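10/03/2022, towel bench

Right, before I forget any of it, I'm writing up where we've got to with the towels, mostly so I don't redo the same week's work when I come back to it. 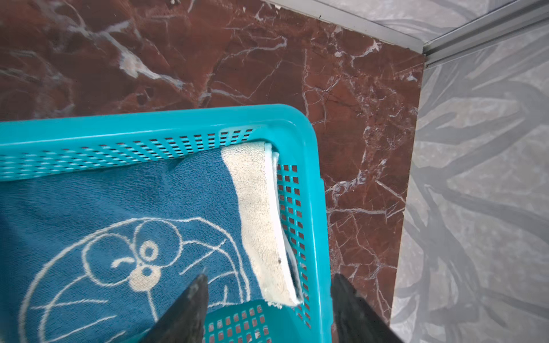
Fergus Morrison has been on at me to stop keeping this stuff in my head, and fair enough, because last time I was away he had to guess which softener we'd used and guessed wrong. So, Fergus, it's the Rennie one. The Draltent bottle looks nearly the same and lives on the same shelf, and I've now put masking tape across the front of it with NOT THIS written on. If you finish the Rennie, there's a refill under the sink behind the bucket.

What we're trying to sort out for the Wisville order is pretty simple on paper. They want used towels cleaned up, folded and sent back in a state people are happy to touch, and they want to know when one is past saving. Cleaning I can do. Folding I can do (badly, see further down). Deciding when a towel has had it is the bit I keep going around in circles on, because I'll say a towel is done and then I'll pick it up the next morning and think, well, I'd use that.

The blue Doraemon one is a good example. Terry, a bit fuzzy, and I'd happily keep it going for ages yet. The outline is a cream line on the dark blue and it's still perfectly easy to read, winking eye and whiskers and all. I've been using it as my "this is fine" towel when I'm not sure about another one. Feel the blue, feel the mystery towel, decide. Not very scientific but it's quicker than anything else we've tried, and I get the same answer two days running, which I can't say for the chart.

The off-white one is the opposite problem. The end is frayed and it's gone fluffy, and every time I fold it that end wants to curl out over the side. I was all set to put it in the rag pile, but the rest of it feels decent and I hate chucking a towel over one bad edge! I'd like to try taking the end back and running a new hem on it. Need to ask at Vamthorpe whether their machine will go through terry at double thickness or if it'll just chew it up. There's a tiny dark speck down towards the lower end as well. Might be lint, might be a mark. Check it under the good lamp before doing anything else, and if it's a mark, dab it, don't scrub. I scrubbed the last one and made a bald patch.

Folding. I've gone back to folding in long strips for the narrow ones and a fat square-ish fold for the big ones, with the strip going down the side of the basket. It packs better than two squares on top of each other and you can get the strip out without wrecking the other one. Fergus prefers rolling. I don't mind rolling, but rolled towels come undone the minute you tip the basket, and then you're on your knees picking them up.

Baskets: the turquoise plastic ones with the little holes are staying. I did go back and forth on this because the cane ones look nicer on a shelf, but cane snags loops and I've pulled enough threads this month already. Plastic wipes down, it's smooth on the rim, and air gets in through the sides, so I don't worry so much about a towel that's been put away a touch early. One grumble is that lint gets into the small slots and you need an old toothbrush to get it out. Toothbrush is in the jar with the pens. Please don't use it for glue again.

Drying notes, since I had them on the back of an envelope and the envelope is going in the bin:

- rack by the window, never over the heater, we get stiff towels every time
- shake hard before hanging, and again when you take them down
- 90 minutes in the dryer was too long for the thin ones, they came out like toast
- dark ones get their own wash, I don't care how small the load is

Oh, and the rinse. I've been doing a second rinse on anything with a design on it and I think the loops stand up better afterwards, but I haven't done it side by side with a single rinse so it could be wishful thinking. Worth doing properly when there are two matching towels to spare. We had a pair in November and I washed them together like a goose.

Still to do:

- lamp, speck, off-white towel
- ring Vamthorpe about hems
- rewrite the keep-or-rag chart so it has fewer boxes (eight is too many, I only ever tick three)
- scrub the basket slots
- ask Wisville if they want the towels grouped by size or by colour, because their note says both

Kettle's on, picking this up after lunch.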